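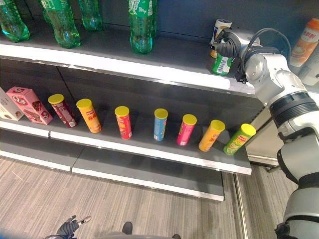 Unit 5: Teaching a Shelf Task by Demonstration

These notes cover the two ways we give the arm a task in this course: moving it by hand, and driving it from a distance with a second set of controls. The work for this unit is retail shelving, and the skill is picking one item and putting it down somewhere else without disturbing its neighbors. Look at where the gripper is closing on the green-labeled can. The can stands near the back of the upper shelf, another short can is right behind it, and there are tall soda bottles along the back. The arm has to come in from the side over a row of chip canisters on the shelf below. Writing that path out as a list of positions is slow work, and the list is useless once the can is moved a few inches. A person can do it at the first try. Demonstration is a way of getting what the person does into a form the robot can use.

Read these notes before the February lab. Bring the Unit 4 sheet on coordinate frames as well, you will need the table at the end of it.

5.1 Terms

Demonstration: one complete run of the task, start pose to end pose, recorded.

Trajectory: the list of joint positions over time that comes out of a demonstration. At our settings this also includes gripper opening and the camera pictures.

Policy: whatever turns what the robot senses now into what it does next. In this unit it is a trained network. In Unit 3 it was a set of rules you wrote yourselves.

Kinesthetic teaching: the teacher holds the arm and moves it.

Teleoperation: the teacher moves something else and the arm follows.

5.2 Moving the arm by hand

Put the controller in free-drive mode. The motors now hold up the weight of the arm and nothing else. Take hold of the arm behind the wrist, with the other hand on the forearm, and move it through the task at the speed you want it repeated.

What is good about it: you feel contact directly. If the can rubs on the one behind it, you notice in your hand before you notice with your eyes. There is no delay and very little to set up. Most students get a usable recording in the first lab hour.

What is bad about it: your hands and arms are in the camera pictures. A policy trained on those pictures may learn to expect a human arm, and there won't be one when it runs by itself. Moving two arms at once is also close to impossible for one person. And people tire, so the last demonstrations of a session are usually sloppier than the early ones.

Watch the cable loop at the wrist when you turn the last joint. It has enough slack for normal work, but a full turn in the wrong direction will pull it tight.

5.3 Remote control

Our lab setup is called Oro. It is a leader-follower system: you move a small leader arm at the desk and the full-size arm at the shelf copies its joint angles. The recording software is Vako, the same program you used for logging in Unit 2, with the teleop plug-in turned on.

What is good about it: the pictures are clean, both arms can be used, and the robot does everything with its own motors, so the recorded motion is one it can really make.

What is bad about it: you lose most of the feel. The leader arm gives back a little resistance when the gripper closes and that is all. Expect to squeeze too hard in the beginning. Depth is also difficult on a flat screen. Nearly everybody stops short of the first item they reach for, or goes past it and knocks it.

Practice before you record. Each pair gets 16 practice runs. They are not saved and not graded.

5.4 Recording a demonstration

Start from the home pose every time. Vako will let you start from anywhere, but then the first second of each recording is different for no reason and the policy has to make sense of it.

Press record, wait for the tone, then move.

Approach the item along a line that leaves the gripper fingers open on both sides of it. With a can that has something behind it, come in from the side where there is more room. Close the gripper only when the arm has stopped. Lift straight up a short way before pulling back - this is the step people skip, and it is how things in front get knocked over.

Place the item, open the gripper, back away, return to home. Press stop after the arm is still.

If you drop the item, do not delete the run. Mark it as failed and go on. We use the failed runs in Unit 7. If you drop the item, pick it up again and finish, mark it as recovered. Those are worth having, and last year's class recorded too few of them.

Between runs, move the target a little. Change which way its label faces, swap it with the item next to it, push it forward or back. A set of demonstrations where the can is always in the same place teaches the arm to go to that place.

5.5 How many are enough

There is no fixed answer. It depends on how much the scene changes and how steady the teacher is. The course data set, collected on the shelf task over earlier terms, has 3,917 demonstrations. Of these, 1,883 were made by hand and the rest by remote control. You do not need anything like that. For the graded task, 300 demonstrations shared across the whole section is the target, on one kind of item.

When a policy does badly, adding more of the same recordings helps less than people expect. First check what is missing. Typical gaps are items at the far ends of the shelf, items lying at an angle, and start positions where the arm itself hides the target from the head camera.

5.6 Errors that build up

A policy trained only on good runs sees only states that a good run passes through. When it runs by itself it makes a small mistake, and now it is in a state that was never shown. Its next action is a guess, so the next mistake is larger. On the shelf this usually shows as a gripper that drifts to one side and pushes the can instead of closing on it.

Two remedies are used in this course.

Correction runs. Let the policy drive. When it begins to go wrong, take over on the leader arm, bring it back, and let go. Only the part you drove is added to the training set. Then train again.

Starting from bad positions. Begin some recordings with the gripper already slightly off to the side or too low, and show the way back from there. This is an exception to the home pose rule in 5.4. Tag the run "offset" so it can be sorted later.

The notes by Kılıçarslan on the course page work through the error growth for a simple case on a line. Read the first half. The second half uses math we have not covered and will not be on the final.

5.7 Scoring

Scoring runs use the Rustness sheet, same as in Unit 4. A run counts as a success if the named item ends up upright in the marked area and no other item has fallen. Items that were touched but stayed standing are noted in the second column and do not change the score. Do not help the robot during a scoring run, including by straightening the shelf halfway through.

5.8 Safety

One person in each pair keeps a hand at the stop button whenever the arm has power. The teacher is never that person.

Nobody reaches into the shelf while the arm is in follow mode. Switch to hold, call it out loud, then reach in. In free-drive, keep your fingers away from the joint rings when the arm folds up.

Tie back long hair and take off lanyards.

5.9 Before lab

Answer these in a few lines each and hand them in at the start.

Choose an item on a shelf at home that has something directly behind it. Describe the approach you would show the robot, and one approach you would avoid.

Name one thing recorded in a hand-taught demonstration that would be missing or different when the policy runs alone.

A pair records all of its runs with the target in the center of the shelf and gets a perfect score there. Say what you would have them record next.

Lab starts at 9:30. The arms take some time to warm up and home, so pairs on the first slot should be at the bench by 9:15.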